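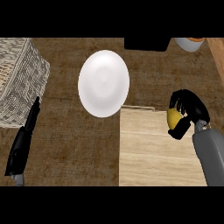

Session 4: Collecting demonstrations in simulation

Handout by Joana Mota. Bring your notes from session 3, we'll need the part on action spaces.

Last time we had a policy and no data. Today we get the data, and I think this is the most fun part of the whole course! You will drive two hands through a tabletop task, over and over, and every run you keep becomes an example for the learner.

What goes into one episode

The rendered view at every step, the joint positions of both arms, the commands you sent, and a line of text saying what the task was ("put the lemon on the plate"). The commands and the joint positions are two different things. Please save both. Last July a group stored only the positions and had to redo 43 episodes.

Using two hands

Record both arms even when only one is working. A left hand that waits while the right one carries the lemon is still teaching the policy something: that waiting is fine. If you let the idle hand wander, the policy will learn to wander too, and it's surprisingly good at it.

Variation

Our starter set, Vilela, has 1,585 episodes and we want 2,000 by the end of term. More of the same won't help much, so between runs move the plate, turn the cutting board, shift the basket, and change where the lemon starts. Small changes count. Henrique Prata has a script for random layouts, but do look at what it gives you, as it sometimes puts things where no arm can reach.

What to keep

Slow is fine. A fumble followed by a good recovery is wonderful, keep those and tag them "recovery". Throw out runs where the simulator lets fingers pass through an object.

For next session

Record 13 episodes each, at least three tagged as recovery. Replay every one before you upload it. Read the Trovetti notes on time alignment, section 2 only. Questions to Sachiko Ogura, in the lab from 2 p.m.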